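Picking up after people: Ghazal Jalali on what machines can and can't do at home

7 March 2025

Ghazal Jalali has spent six years testing household machines, first for a retailer and now at Emen, a small lab that rates products before they go on sale. Ask her whether a robot can do chores yet and she asks which chore.

"Vacuuming, yes, mostly," she says. "Dishes, no. Laundry, somebody will show you a very nice video."

Her own work is on tidying: getting things off the floor and back where they belong. She picked it because families asked for it. In February her group finished a run of 1035 pickup attempts with two arms, one from Jitus and one from Zidirex, using things that turn up in any house with children in it. Socks, blocks, pens, spoons.

She won't give out scores until both companies have read the report. She will say that soft things went better than she expected and thin things went worse.

"A sock forgives you. You can grab it anywhere," she says. "A spoon lying flat on a hard floor, you get one good way to hold it, and the fingers have to come down very close to the ground."
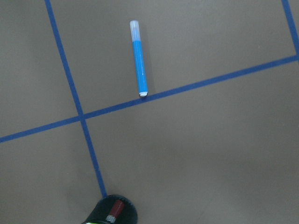 Jalali says the grabbing is only part of a chore. The machine also has to know where the thing goes and when to leave it alone. Her test floor is marked off with blue tape, and a job can be as small as moving one item from one section to another. Take a capped marker, sky blue, lying with its white end almost on the tape line. A parent would pick it up without thinking. "For the machine there are questions," she says. "Which side of the line is it on? Is it trash? Did a kid put it there on purpose? We only test the first one. The other two are harder and I don't know anyone who has them solved."

Speed is the other complaint. One of the longer tests uses 14 objects, and she says a seven-year-old who has been promised dessert would win it easily. She is not bothered by this. A machine that takes an hour while the family is out would still be useful, as long as it doesn't need rescuing halfway through.

"That is what I look at first," she says. "How often did a person have to get up?"

Shops may get there sooner. Ghauri, a stationery wholesaler that has talked with her about automation, stocks over 4000 items, but each one has a bin and the bins stay put. "A stockroom has rules," Jalali says. "My kitchen has a drawer with batteries and birthday candles in it."

She does not own a tidying robot. She has a vacuum, which she likes, and she still picks up the floor before she runs it.

Her next round of tests moves from bare floor to carpet. She expects the numbers to drop.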